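Section 4. Assessing Readiness for Small-Parts Work

4.1 Purpose of this section

This section is for sites that are deciding whether a two-armed Lirkik unit can take over light chores such as sorting fasteners, clearing a bench or refilling a parts tray. It sets out the placement check that must be completed before any such chore is assigned.

Small blue parts on the white placement sheet, both hands working

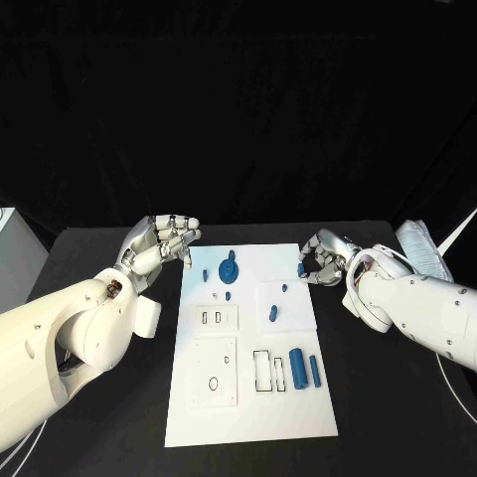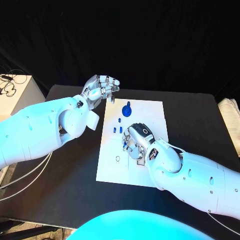
Household and shop-floor chores remain only partly within reach of the machine. Carrying a closed box is well understood; fitting a part into an opening made for it is harder, and most chores contain at least one step of that sort. The placement sheet isolates this step. A small blue piece pinched between the fingertips, as the right hand has it in both views, hides much of itself from the head camera, and the controller must judge its angle largely from the position of the fingers. The same difficulty arises with a drawer key, a battery or a dishwasher peg. Sites should expect slower work than a trained employee would give, and should plan shifts accordingly.

4.2 Before you begin

1. Confirm that Section 3 (Hand Calibration) has been completed and signed.
2. Clear the table of any item that is not part of the check.
3. Lay the placement sheet within reach of both hands. A slight tilt is acceptable.
4. Route all cables away from the sheet.
5. Set arm speed to 40 percent.

CAUTION: Keep hands and loose clothing out of the reach of both arms while the unit is powered. Do not take a part from the fingers. Press Stop and wait for the hand to open.

4.3 Running the check

1. Select Placement from the Tasks menu.
2. Enter 200 as the number of attempts.
3. Press Start and step back behind the floor line.
4. Record each dropped part on Form 44. Do not return a dropped part to the sheet until the arms have come to rest.
5. When the run ends, save the log and attach it to the form.

NOTE: The run may be paused overnight. It may not be split between two units.

4.4 Reading the result

A part counts as placed only when it is fully seated and released. A part that leans against its opening is a miss, even if a person could finish the job with one finger.

At the Pillitz site in May, the unit under Chathurika Nanayakkara's supervision seated 55 percent of parts on its first full run. Results at this level do not support unattended work. The unit may be used for fetching and holding with an operator present.

Repeat the check after any change of fingers, software or table height. Questions about borderline results should be sent to Kacper Adamczyk, Futham Service Office, with the log attached.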